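Open Bins for Linen Shelves: Gallery

Notes on the plain white bins used for the linen cupboard refit at Skumholm. The cupboard has 6 shelves, all fixed, and the old wicker baskets were too deep for the upper ones. Plastic bins were specified throughout. Last revised 17 Dec 2021.

Rim and corner 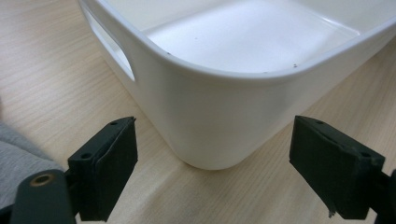
Corner radius decides how well a bin packs on a shelf. A tight corner uses the shelf width fully but collects lint and is slow to wipe. A large radius wastes a little space at each end of the row and cleans in one pass. The base corner on this type is heavily rounded, and the rim is a thick roll that runs around the opening. A rolled rim is stiffer than a cut edge and does not snag knitwear when a stack is pulled out. Bins with a plain cut edge were rejected in September for that reason.

Handles

Slot handles are molded through the wall, with no separate parts to come loose. The slot should face the front of the shelf. With the slot turned sideways, the bin has to be pulled by the rim, and over time the wall bows. Width at the handles was the controlling dimension on the Skumholm shelves. Measure at the rim, where the walls are widest; the base figure in most catalogs will be smaller.
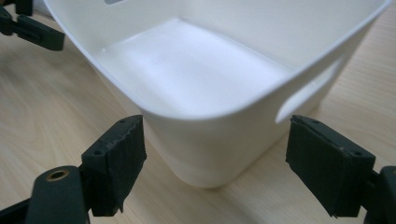 Floor and contents

A flat floor matters more than total volume. Folded items stand upright on it without leaning, and the count per bin stays the same from week to week. Shelf labels are from Forlow, fixed to the shelf edge and not to the bin, so that bins can be swapped. Load limit for the upper shelves was set at 200 ounces per bin, checked on a kitchen scale.

Sorting was done at a table before anything went on the shelves. Each bin took one category only: hand towels, dishcloths, pillowcases, cleaning rags. Items were first dropped in loose to judge bulk, then taken out and folded to the width of the floor.

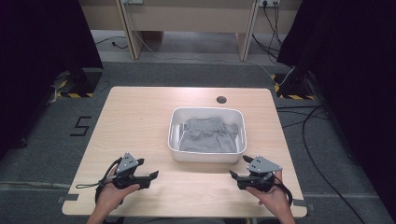 Gray and dark textiles went to the lower shelves, whites to the upper. Thick cotton needs more room than the folded size suggests, and a bin filled to the rim in dry weather will be overfull after a damp week. Leave a gap of two fingers below the rim. The Palacios shelf liner was tried under the bins and removed, as it made them hard to slide.

Bin washing: warm water, mild soap, soft cloth. No scouring pads on the inner floor.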